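Rendholm Manipulation Group
Minutes of the data collection meeting, April 20, 2022
Location: Kendbridge site, second floor meeting room
Chair: Senan Egan
Attending: collection operators, training group, hardware, one representative from Mulness by phone
Apologies: labeling lead

1. Minutes of the previous meeting
Accepted with one correction. Under item 4, "gripper tips replaced" should read "gripper tips ordered." The tips have since arrived and are fitted on both cells.

2. Status of the garment set
The garment hanging set stands at 3472 accepted episodes. The target for the current release is unchanged. The training group reported that shirts with a full button front are well covered and that pullovers are thin. Operators are to favor pullovers until the next meeting.

The chair asked whether the accepted total includes the episodes recorded before the camera was remounted. It does. Those episodes carry a separate tag and can be left out at training time. No change to the tag was requested.

3. Rejected episodes
Review of the last batch of 600 led to 80 rejections. Most were for the hanger leaving the gripper before the second shoulder was in. The rest were for operator pauses longer than the limit.

Hardware asked that dropped hangers be kept in a separate folder and not deleted. The training group has a use for failed insertions as negative examples. Agreed. The folder will sit beside the accepted set under the same naming rule.

There was some discussion of whether a recovery after a drop should count as one episode or two. The Mulness representative prefers one, with the drop marked. The training group prefers two. Left open; see actions.

4. Starting conditions
The collection guide allows the rack to be empty or to hold one garment at the start. Operators have mostly been starting with an empty rack. The training group wants more episodes with a garment already in place, as the policy tends to reach for the nearest sleeve when two shirts are close together.

Patterned fabric was raised again. Checks and plaids make it harder for reviewers to see where one garment stops and the next begins. It was agreed to keep them in the set and to give reviewers more time per episode.
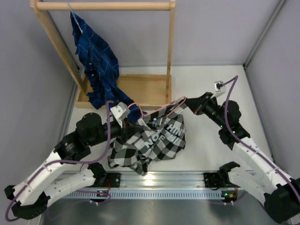 Figure 1. Checkered shirt and pink hanger held between the two arms, with a plaid shirt already on the rack.

5. Hangers
Thin plastic hangers remain the default. Hijazi has quoted for a wider type with a fixed hook. Hardware will test 11 of these before any order is placed. Colors are to stay mixed within each session.

6. Cable routing
Operators are to check the slack at each elbow before the first episode of a shift and to note it on the session sheet. No changes to the routing itself until the release is closed.

7. Actions
Training group: written proposal on counting recoveries.
Hardware: hanger test, results to the chair.
Operators: pullovers first; one garment on the rack in at least half of new episodes.
S. Egan: update the collection guide, section on starting conditions.

8. Next meeting
To be set once the hanger test is finished. The annual review of the guide stays in November.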